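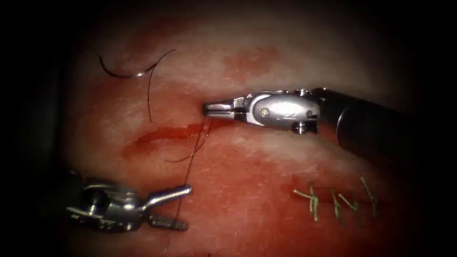
Instrument and controller comparison: suturing tasks

Gallery | Notes | Downloads

This page collects the instrument comparison we ran in December on the two-arm suturing bench. The purpose was to choose a needle driver, a left-hand grasper and a controller for the next stage of work. All tests used the same Zumau endoscope, fixed in its holder, and the same operator position. Instrument names are given as they appear on our order sheets. Captions are short; the test log has the full settings for each run.

Needle driver, Dolamex, narrow jaw
Holds a curved needle well when the needle sits square in the jaws, less well when it is picked up at an angle. The narrow tip leaves a clear view of the entry point. Preferred by all operators for the first bite of a stitch.

Needle driver, Dolamex, broad jaw
Same shaft and wrist as the narrow version. The needle rotates less under load, but the jaw hides more of the wound edge and the thread tends to catch at the hinge when a loop is pulled over it.

Needle driver, Gelatier
Higher closing force at the same motor current. The thread was marked by the jaws on several runs, so the force limit was lowered and the series repeated. With the lower limit it performs much like the Dolamex narrow jaw.

Wrist play
Measured at the jaw tip with the drive locked and a side load applied. The Gelatier wrist started stiffer and loosened sooner. After 685 open-and-close cycles there was little to choose between the makes. Cable tension was checked before the series and left alone until the end.

Grasper, serrated lower jaw
Good hold on thread and on the short tail during tying. On tissue it has to be used with the force limit set low, and the release is slower than with a plain jaw. We kept it on the left arm for most of the later runs.

Grasper, plain jaws
Gentle on the wound edge and quick to let go. The thread slips if the pull is along the jaw. Two operators asked for it back after trying the serrated type; the others did not miss it.

Crossing angle
With the arms mounted too close together the shafts meet before the second throw of the knot is finished. Moving the left arm base outwards by 9 cm cleared this without bringing the elbow into the endoscope holder. The new position is marked on the rail.

Controller, Dönmez, standard firmware
Loop rate up to 2,000 Hz according to the setting page. Motion is smooth at normal speed. During slow pulls on the thread there is a faint stepping at the wrist, visible on the monitor at high magnification and easy to feel at the hand control.

Controller, Dönmez, revised friction table
Stepping much reduced. The wrist now overshoots slightly on fast reversals, mostly when the operator lets go of the needle and reaches back for the thread. The table was edited by hand and will need doing again for each new instrument type.

Controller, in-house
Softer response, with more lag between hand and jaw. It copes better with the serrated grasper because the force limit can be set separately for opening and closing. Tying takes longer, and operators used a wider loop to make up for the lag.

Thread handling
A slack loop near the jaws was the most common cause of a failed throw, with every combination of tools. Some operators parked the needle well away from the wound before tying - others kept hold of it throughout. Both methods were allowed and the log records which was used.

Endoscope, Zumau, exposure settings
Automatic exposure reacts to highlights on the metal and darkens the wound when a polished wrist comes close to the lens. Fixed exposure was used for all timed runs. It leaves the outer part of the view rather dark, which the operators accepted.

Endoscope, focus distance
Set at the wound and not changed during a run. Instruments are soft at the point of entry and sharp at the tip. Refocusing between stitches was tried on a Thursday afternoon and dropped by the end of the session.

Selection
Right arm: Dolamex, narrow jaw. Left arm: serrated grasper, with the plain type kept as a spare. Controller: Dönmez with the revised friction table for now. The in-house unit stays on the bench until separate opening and closing limits are available on the Dönmez.

Related pages
Cable tension procedure
Endoscope holder drawings
Test log, December

Back to all galleries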